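4.2 Petals, folds and what people take for real

I went into this part of the study sure that color would decide everything. Our raters (187 of them, all from the Demcombe sessions) had told us in the pilot that fake roses are "too red," and I believed them! So Pramila Maurya and I spent most of June sorting the rose heads by shade, and it got us almost nowhere. Deep crimson blooms were called real as often as the paler ones.

What people kept coming back to was the folds. When we read through all 1,018 written comments, the word "shadow" showed up far more than we'd planned for, usually next to something like "it goes dark where it should." A petal that tucks under its neighbor and gets darker on the way in seems to buy a lot of trust, even when the surface is plainly velvety and no garden rose looks quite like that.

The green parts did the opposite. Deepak Joshi had been saying this since the Joline trials – look at the sepals, he'd tell us, the sepals give it away – and I owe him a coffee. Raters who changed their answer from real to fake mostly pointed under the flower head, at the cut tips (see Figure 4).

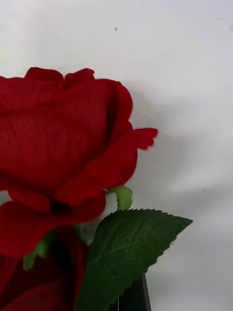
Figure 4. Red rose heads, apparently fabric, with darker folds between the petals and light green sepals under the upper bloom.

We then asked 11 of the raters back and had them talk while they looked. Most started at the rim of the outer petals and worked down, and two never got to the sepals at all. Their answers are coded separately in Section 4.3.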